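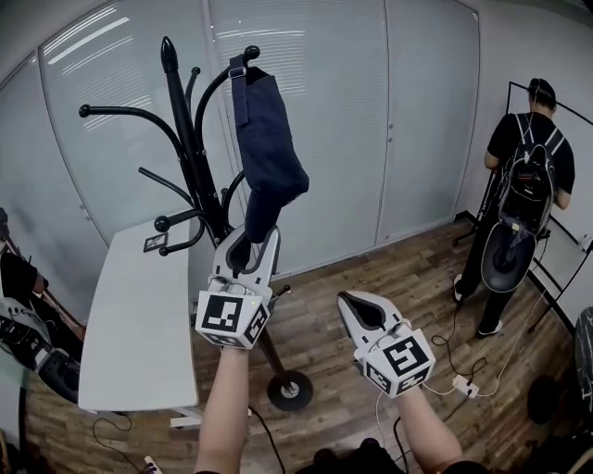
The black coat rack with one of the navy pieces on it, next to the long white table.

Krajewska Standing Coat Rack, black

I sell a lot of things in this shop that I like fine and would never bring home. I've had the Krajewska in my own front hall since last December, and I bought the second one for the back room before I ever got around to putting it on the site. So yes, I'm biased! Read on with that in mind.

It's a tall metal pole on a round base, with a pointed finial on top and curved arms going around it, each one ending in a round knob. The whole thing is black except for the gray center of the base. I know, a coat rack is a coat rack. But the knobs are what sold me. My old rack had skinny bare hooks and every jacket I own had a little poked-out bump at the back of the neck, like it was growing a horn. The knobs are fat enough that a collar just sits there, and a strap loops over an arm and stays put even when you tug on whatever is hanging from it.

What I hang on mine: two winter coats, my husband's rain shell, an umbrella, and a tote bag full of other tote bags (we all have one). The heavy stuff goes on opposite sides. I learned that the slow way, by putting both wool coats and a loaded backpack on the same side and finding the whole thing leaning into the wall like it had had a long night. Spread the weight out and it stands straight. If you've got a kid who hangs from things, put it in a corner.

Sizes and such
Weight: 18 pounds, most of it in the base
Footprint: small enough to tuck in beside a door or at the end of a table
Color: black only. I've asked about white and the answer was a very polite no.
Assembly: 5 minutes, one hex key, included
Price: $147, shipping extra

About putting it together. The pole comes in sections and they screw into each other, then the whole pole screws into the base. Please tighten each joint all the way before you add the next one. Every wobble complaint I've had so far has been a joint that was a half turn short. Ngọc Đàm, who packs most of our orders, now tucks a yellow note in the box that says TIGHTEN ME, and I've had far fewer emails.

It's fine straight on a wood floor. On a thick rug it will sway some, so either go with a flat rug or let the base sit off the edge. If you want to protect your floor, the Vurkik felt rings fit under the base and you can add a pack at checkout.

Does it work for more than coats? Sure. Renata Farías bought one for her sewing room and keeps half-finished skirts and pants on it so they don't end up in a heap on the cutting table. I stole that idea for the back room here, and it's changed how I deal with returns and samples. They used to live in a pile on the long table and I'd lose a whole morning digging for the one thing I wanted. Soft bags do well on it too, as long as they have a strap or a loop. Anything with no loop at all, like a scarf, I drape over two arms so it doesn't slide.

People keep asking me to compare it with the Flurkby, which we also carry. The Flurkby is lighter and cheaper and comes flat in a smaller box, so if you're up three flights of stairs or you move every year, get that one. It has straight pegs, though, and I find things slip off when the door slams. The Krajewska is a pain to carry and I wouldn't want to move it every week. Once it's where you want it, you leave it there.

Cleaning is a damp cloth. The finish shows dust on the base more than I'd like (black, what can you do) and I go over mine when I do the floor. Don't use anything gritty on the knobs, you'll dull them.

Shipping and returns
We have 9 left from this batch and I don't have a date for the next one yet. Local pickup is free and I'd much rather you did that, the boxes are long and the carrier is not gentle with them. If yours shows up with a scratch, email me a photo and I'll send a new section of pole instead of making you ship the entire rack back. Returns are fine within 30 days if it's been taken apart again and is in the original box.

Also in this section: Ondance umbrella stand, Flurkby peg rack, Vurkik felt rings (three sizes)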